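Getting a Home Robot Ready for the Bathroom: Tips From My First Few Months With the Skenatent

I've had the two-armed Skenatent in the house since January, on the rental plan from Dulcombe Home Services, and the question I get most from readers is still the same one. Can it do towels? Yes! Mostly! But I had to change a few things in my house first, and a couple of habits of my own, so I've put all my towel and bathroom notes on one page.

Quick background if you're new. The plan costs me $315 a month, there's a $95 setup visit, and the robot comes with what Dulcombe calls the linens package: hanging, straightening, taking down and folding. Buying one outright was never on the table for me. I pay for mine like everybody else and they don't get to read this before you do.

Start with the towel bar

Before the setup visit, go around and grab every towel bar in the house and give it a good wiggle. Mine in the hall bath had been loose for years. I knew exactly how to pull a towel off it without taking the whole thing with me, and of course the robot didn't know that. Henok Assefa came out from the Arnville office to do my setup, and he had a screwdriver on it before he'd even opened his laptop. Tighten the little set screw under the bracket first. If the bar still turns, take it off and check your wall anchors (I ended up replacing two of mine).

A plain round bar is the easy case. Rings are harder, and hooks I gave up on completely. It will put a towel on a hook, but the towel goes up in a wad and dries like a wad.

Leave the wall side clear

I used to keep a spare washcloth tucked behind the bath towel. Stop doing that. The robot likes to get one hand on each side of the hanging part, and anything extra back there gets picked up along with the towel. Same with robe belts, shower caps and the loofah on a string. I moved all of it to a basket by the tub and we haven't had a mix-up since.

Pick towels it can handle

Here's my unscientific ranking after trying everything in my linen closet.

Mid-weight terry is the best by far. It has enough body to hang straight and enough fuzz for the fingers to hold on to.

Waffle weave is fine once it's up, but it slides around while it's being folded.

Big fluffy bath sheets are a struggle. Mine are the heavy hotel kind, and about half the time one end is a good deal longer than the other. I do those myself.

Anything with a fringe, no. Just no. I spent a whole evening untangling my good guest towels from a thumb.

Color matters more than I expected, too. My white towels on a white wall gave it trouble, and Henok told me that's a common complaint in older bathrooms. A towel that stands out from the wall gets found faster. I bought a set in rose pink, which I'd have picked anyway.

Fold it in thirds before it goes up

You can set the fold in the app under Linens, then Bath, then Hang Style. The default is a single fold over the bar, and it looks okay, but the edges tend to wander. Thirds lengthwise gives you a narrower towel with more weight in the middle. If you like to have a little decorative hem showing, tell it which end is the front during the teaching step. It remembers!

Give it room to stand

It needs to plant both feet facing the bar with nothing underfoot. Bath mats were my biggest headache. The fluffy one bunched up, and the rubber-backed one stuck to a toe and went for a ride down the hallway. I now hang the mat over the tub edge before I call the robot in. Low-pile carpet is no problem, and tile is no problem if it's dry. Wipe up puddles first, please. The manual is very firm about that and so am I.

Check the vanity corner while you're down there. If your counter sticks out, walk the route yourself with your elbows out like a chicken and see what you bump. I did this with the door open and my neighbor Akinyi Shemweta happened to be dropping off a casserole dish, so now she asks after my elbows.

Straightening takes both hands

The straightening routine is my favorite part of the package. I run it after the morning rush, when every towel in the house looks like somebody wrestled it. Both hands come up to the lower part of the towel, and you want clear space on either side for the fingers to open. Keep soap dispensers and toothbrush cups well back from that end of the counter. 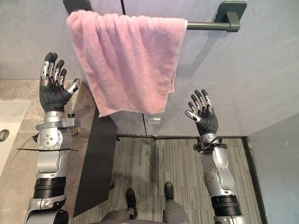 Clean the hands once a week

Lint is the enemy. Terry sheds like crazy for the first few washes, and the fuzz works its way into the finger joints. Power down, wait for the light to go out, then go over each knuckle with a dry, soft brush. I use an old makeup brush. Don't spray anything on the hands, and don't pick at lint with a pin or a needle. Dulcombe sells an Alexiou brush kit for this and it's nice enough, but the makeup brush does the same job.

Wash new towels twice before you let the robot at them, with no fabric softener. Softener makes them slippery and I could see the difference in one load.

Watch the wires at the wrists when you're brushing. Go around them and don't tug.

What I still do by hand

Wet towels. The package covers damp but not dripping, and a soaked bath towel is heavy enough that it stops and asks for help. Wring it out or give it a spin first.

Hand towels on the tiny bar inside the cabinet door. There isn't space for two arms in there, there's barely space for one of mine.

Anything above the toilet. I tried it one time.

Is it worth the money?

Depends on your laundry. We're a family of five with swimmers, and we go through a silly number of towels. Dulcombe rates the hands for up to 2,000 hours before service, and I haven't come near that. For a couple in an apartment I'd say skip the linens package and spend the money on better towels. For a house like mine I'm keeping it through the summer at least, and I'll update this page once we've been through a full swim season.

If you try the thirds setting with bath sheets and get it to work, please leave me a comment with your towel size. I have a whole shelf of the things.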